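Erport club opens its doors in March with a two-armed robot, a breakfast table and a sign-up sheet

FOR RELEASE IN MARCH

ERPORT — I run the Bonda Robotics Club, and I'm writing this release myself, so forgive me if it sounds more like a letter than the ones you usually get. We are holding our spring open evening this March at the Poirier Building in Erport, starting at 6 p.m., and we would love to see you, your kids, your neighbors and anyone else who has ever wondered how hard it could be to get a robot to lay a table. (Very hard! Come and find out.)

Our student project this year is called Sisik. It's two arms, a lot of cable and a growing pile of code, and the job is breakfast: bowls, plates, mugs, cutlery, all put out and cleared away again.

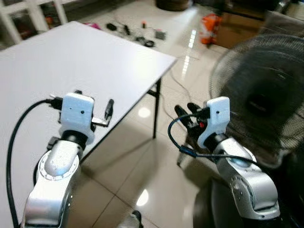
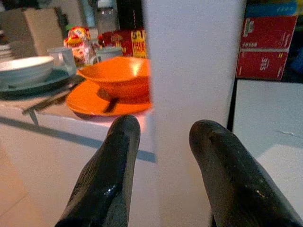
Sisik at work, with the bowls, plates and mugs seen from down at the gripper fingers. 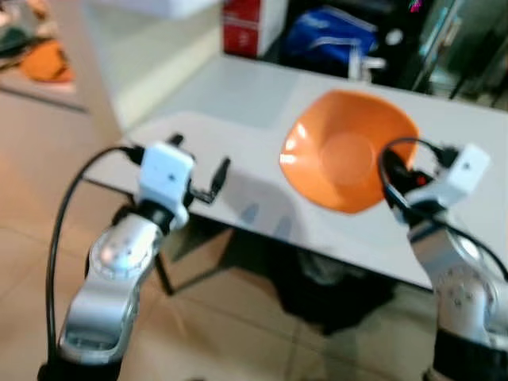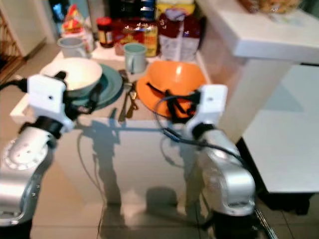
The students picked breakfast themselves. I had been pushing for something tidier, a sorting job with blocks, and I was outvoted before I'd finished my sentence. Their argument was that everybody who walks in the door knows what a breakfast table should look like, so we wouldn't have to explain anything. They were right, and I've stopped bringing up the blocks.

What the club does

Bonda is an after-school club for high school students in and near Erport. You don't need to know any programming to join, and you don't need to own a laptop. We have 20 places for the new session and the session runs through to the summer break. New members start on grippers, which means opening and closing them, working out how far is far enough, and learning to keep your own fingers out of the way. After that they move on to driving one arm, then both.

Both is where it gets interesting. A single arm can pick up a bowl if you line things up nicely for it. Two arms sharing one table have to stay out of each other's way, and so do their cables, and I would guess that half of what our students have learned this year is cable management. It sounds dull until a loop of wire drags a mug along with it, and then you have the full attention of the room.

The students work in teams of 3. One drives, one watches the table and calls out what they see, and one writes everything down in the log. They swap jobs every session, and the logging job, which used to be the one they all groaned about, has turned into a bit of a contest for who can write the most useful notes. I've read every page. Some of them are better than the lab books I kept in college, and a few have some pretty good drawings of spoons in the margins.

The 300 challenge

We've set ourselves a target for this session, and I'd like it in print so we can't wriggle out of it. By the summer break we want 300 logged attempts at the breakfast task, good ones and bad ones both. An attempt counts if it has a start, an end and a note saying what happened. It doesn't have to succeed. A dropped bowl with a clear note beside it is worth more to the next team than a perfect run with nothing written down, and I say that to the students so often that they now say it back to me in my own voice.

Once the attempts are in, the students will sort through them and look for patterns. Does the gripper do better coming at a rim from the side or from above? Does it matter whether the bowl is already sitting on its plate? Is cutlery as miserable to pick up as it feels? (My money is on yes.) They'll write up what they find and present it at our end-of-session evening, and the write-up will be free for any other school club that wants it.

What happens at the open evening

Doors open at 6 p.m. and the first demonstration is at 6:30. The students will run it themselves and take questions while they do. I'll be standing at the back trying not to answer for them.

We'll run the demonstration 2 times over the evening, so if you're coming straight from work and miss the first one, don't worry, there's a second at 7:30. In between you can have a go at driving a gripper on the practice bench. We ask that younger children do this with a grown-up next to them. Long hair tied back, please, and no dangling sleeves.

I should say plainly that this is a live demonstration of a student project. Things may fall on the floor. We may stop halfway through and start over. If it goes wrong, stay for the part afterward when the team works out why, since that's the bit I'd most like people to see. Visitors tend to clap when a bowl lands where it should, which is lovely, but you'll learn more about these kids from how they talk to each other when it doesn't.

There will be coffee and there will be cereal. It seemed only right.

Joining the club

Sign-up for the new session opens at the event, and the sheet will be on the table by the door. If we get more names than places we'll draw them that same evening at 8 p.m., and everyone else goes on a waiting list that does move — we took students from it last session and they've become some of our steadiest drivers. There's no charge to join. Students need a signed permission form, which we'll have printed and ready, and closed shoes for every session.

If you're a parent and you're on the fence, come anyway and ask me the awkward questions. I get asked if it's safe (we go over the stop button before we go over anything else, and students don't drive until they've shown us they can use it), if it's only for kids who are good at math (no), and if it'll eat into homework time (a little, yes, and we do let people skip a week in exam season).

We could also use a few more adults. You don't have to be an engineer. Somebody who can solder would be wonderful, but so would somebody who can label drawers and make sure the log gets backed up. One thing we're always short of is tableware! If you've got bowls, plates or mugs you were about to give away, bring them along. Odd shapes and odd colors are very welcome, because a robot that can only handle one kind of bowl isn't much of a breakfast host. Plastic is easiest on the floor and on my nerves.

For editors

The Bonda Robotics Club open evening takes place this March at the Poirier Building, Erport. Doors at 6 p.m., demonstrations at 6:30 and 7:30, draw for places at 8. Admission is free and you don't need to book.

Reporters and photographers are welcome from 5:30 p.m., while the students are setting up. Please check in at the front desk so we can tell you which families have agreed to photos. Students are happy to talk about Sisik and will probably do so at length. The pictures with this release may be used free of charge with a credit to the club.

If you'd like to visit a regular session in place of the open evening, leave a message for the club at the Poirier Building front desk and I'll get back to you. I teach during the day, so it'll most likely be after 4 p.m.

— Club lead, Bonda Robotics Club, Erport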